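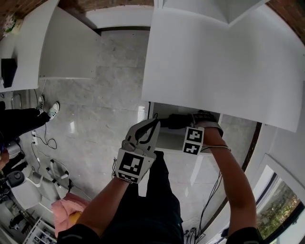 Reaching into the white cabinet.

Section 4: Setting up your shelves in Julla

Okay, so you've got Julla installed and it's staring at you with a blank list. I put this off for weeks when I started, so let's get it over with! You're going to tell the app where things live in your house, one cabinet at a time.

1. Open Julla and tap Places, then the plus sign.

2. Give the cabinet a name you'd say out loud. Mine is "white one by the door" and I've never once mixed it up. (I tried numbering everything first. Terrible idea.)

3. Add a line for each compartment, working from the top down. The free version gives you 6 per cabinet.

4. Tap a compartment and type in what's in there. Keep it short – "tape, string, batteries" is plenty.

5. Hit Save before you go back. The arrow at the top does not save for you.

Note: If you share the list with someone, they'll need to log in once before your changes show up on their phone. Dalva Fontes wrote to me about this after the June update, and signing out and in again fixed it for her.

Caution: Deleting a cabinet deletes everything listed inside it, and there's no undo. If you're only moving things around, use Move (hold your finger on the name for 2 seconds until the menu pops up).

6. Set a reminder if you want one. I have mine go off on Monday evening and I fix whatever's wrong while the kettle boils – usually the scissors.

Labels are optional, and printing them is covered in Section 5.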